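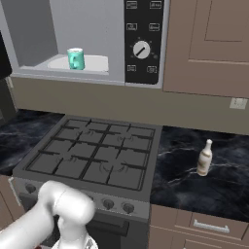
Safety checklist for the visitor demonstration, kitchen simulation stand

Site: Woster, Grornau building, ground floor
Checked on: Feb 26, 2019
Software: Skistex, kitchen scene 53
Result: open to visitors after points 4 and 7 are closed

1. Start position of the arm
OK. The arm comes in from the lower left, in front of the stove, and the gripper is low before the oven door. It does not touch the mug or the bottle at start.

2. Objects for the task
OK. Teal mug is on the turntable plate in the microwave, white bottle is standing on the right worktop. Please do not load other objects during the open day. Visitors will ask for it - the answer is no.

3. View for the public
OK with comment. The arm covers the middle of the stove's control strip, so a person at the screen sees only three knobs. The guide should say this before the arm begins to move. The icons on the microwave panel are too small to read, so please do not ask children to find a certain button.

4. Stop key at the visitor desk
NOT OK. The key works, but its label is in Saithong's old style and the letters are almost gone. New label is ordered. Until then a printed card must lie beside the key.

5. Microwave without door
OK. This scene has no door in front of the cavity, and the task text must agree with it. I found the sentence "open the door" on the handout and crossed it out. Print again, 420 copies.

6. Cables and floor
OK. The cable from screen to computer is under the cover strip. I walked over it in both directions and the strip stays flat.

7. Number of persons
NOT OK. The room plan says 542 visitors for the whole day, but it does not say how many may stand at the stand together. I ask for a written limit from the Woster office.

8. Restart after an error
OK. Tried 3 times. The scene loads again with mug and bottle in the same places. The guide should wait for the full picture before he speaks - last May we began too early.

9. Sound
Not checked, the loudspeakers were not delivered.

Next check: when the new label is on the key.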